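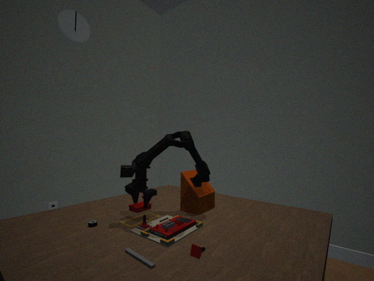 Red block in the gripper, assembly board in front of the arm. Simulated, like most of our examples.

Stop throwing away the bad runs. That's my whole argument, the rest is detail.

We spent February at Drukis collecting demonstrations for an assembly task. All in sim. 800 runs, and the first thing anybody did was filter. Dropped block, gone. Slow approach, gone. Operator backs off and tries again, gone too, for some reason. We kept 227 and called them clean.

And the policy trained on them was pretty. Smooth as anything, right up to the first small miss, and then lost. Of course it was lost, it had never seen a miss. Nobody had showed it how a person gets out of one. Those were the runs we deleted!

So I put back roughly 600, labeled by where things went wrong. Took a week. Boring work, people hate it, I hate it. Still the best week of the project in my opinion.

What I look for now is the fiddly part. Closing on a handle a bit off center, the second try, the pause before letting go. Teh long sweep across the table teaches very little and we have hours of it.
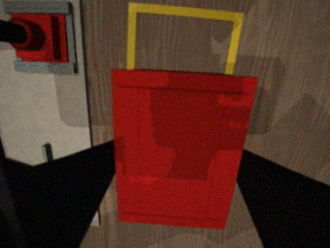

Pushpa Srivastava thinks I'm being careless here. Bad runs teach bad habits, she wrote back, and unless every failure is marked properly the model will copy the fumble along with the fix. She would rather have 60 careful recoveries, recorded on purpose, than a heap of accidents.

Fair. But staged recoveries look staged, operators get too neat when they know whats coming. I'd take the heap and pay for the labeling. Sterberg still filters first, last I heard. We'll keep arguing.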